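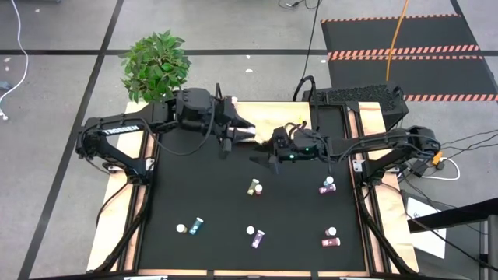

INTERVIEW | TEACHING BY HAND

At Asteo's workshop in Vindonton, the robots learn from people. An operator holds a pair of leader arms, the two arms on the bench copy the movement, and each run is saved with its joint positions and camera views. The lead operator on the Bilo project spoke to us between sessions.

The current task uses small bottles with caps, some standing and some lying on their sides. "The standing ones are quick to pick up," the operator said. "With one lying down you have to choose where to grip it and which way to turn the wrist. If you change your mind halfway, that goes into the data too."

The project has 3,000 recorded runs so far, made by four operators. Two are left-handed, and their runs are tagged separately. "They start with the other arm. We kept both styles but we wanted to be able to split them."

Remote control gives no sense of touch on this setup. Operators judge contact by eye, from the fingers and from any movement of the bottle. "New people squeeze too hard. After two days they slow down near the object and it gets better."

Pushing the arms through the motion directly was tried first and dropped. "Your own hands end up in the camera view - and moving two arms like that is awkward for one person."

Failed grasps are kept if the operator recovers within the same run. Runs that end with a bottle off the bench are deleted. A second bench, at the Holanda site, will start recording in September with the same bottles and a different black surface. "We want to know how much the policy depends on this table," the operator said. "I expect it depends on it quite a lot."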